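Hand gripper no. 2, finger pads and links
May, morning, bench by the white wall. Kept by R. Macaraeg

Pad check brought forward. Kinik reported slip on the framed-picture task: the frame rotates in the jaws when only one gripper has hold of it. Counter at start of work 2,339 closures since the last pad change. Interval on the card is 4,000, so these should have had plenty left.

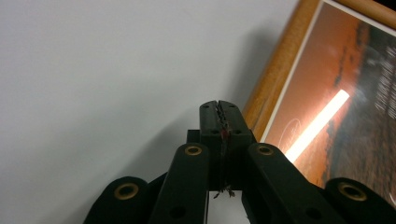
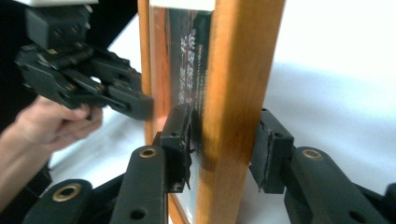 Rubber is ragged on both fingers.

Closed the jaws on nothing and looked along the seam from the handle side. Teeth meet over the full height. Put a strip of paper between them and pulled at three heights: holds at the tip, holds in the middle, slides out at the root. Same result with the strip turned round. So the root is either worn or was never touching. I suspect the second, as the old pads in the tin marked Tredby have the same pattern.

Removed both pads. Left one came away with the adhesive still on the rubber and bare plastic underneath, right one had to be scraped. The finger faces had not been abraded before bonding last time. Please do this, 240 paper, across the face and not along it, then wipe with isopropanol and leave it to dry before the adhesive goes on.

Cleared fibres out from between the fingers with tweezers. More of them lower down, wound round the pivot. I think they come from the cloth we wipe the bench with. Changed to the lint-free ones from the Buenaventura box.

Links: pushed each one sideways by hand with the jaws half open. Inner pair fine. Outer left has a little play at the eyelet, outer right none. Did not replace it. If it gets worse the whole link has to come off, as the eyelet is pressed in and the plastic will not take a second pressing. One spare left link in the drawer, no spare right.

New pads cut from the Derkolport sheet, 18 mm wide, bonded and clamped for 14 hours with a flat bar between the jaws. Trimmed flush with a fresh blade. Do not round the corners, the peeling on the old ones had started where someone had.

Next day, paper strip again: holds at all three heights. Closed on the frame upright and twisted by hand, no rotation I could feel. Finger screws nipped up, not overtightened, they go into plastic. Counter zeroed.

Trigger return is slower than on no. 1. Sprayed nothing on it. Dry PTFE is on order and oil will find its way to the pads.

Open:
- outer left link, check play again at the next pad inspection
- right link, order two
- card says to inspect at 4,000, propose halving that for any task with varnished wood or glass. Kinik to agree or not
- no. 1 not looked at yet, same pads, same age

R.M.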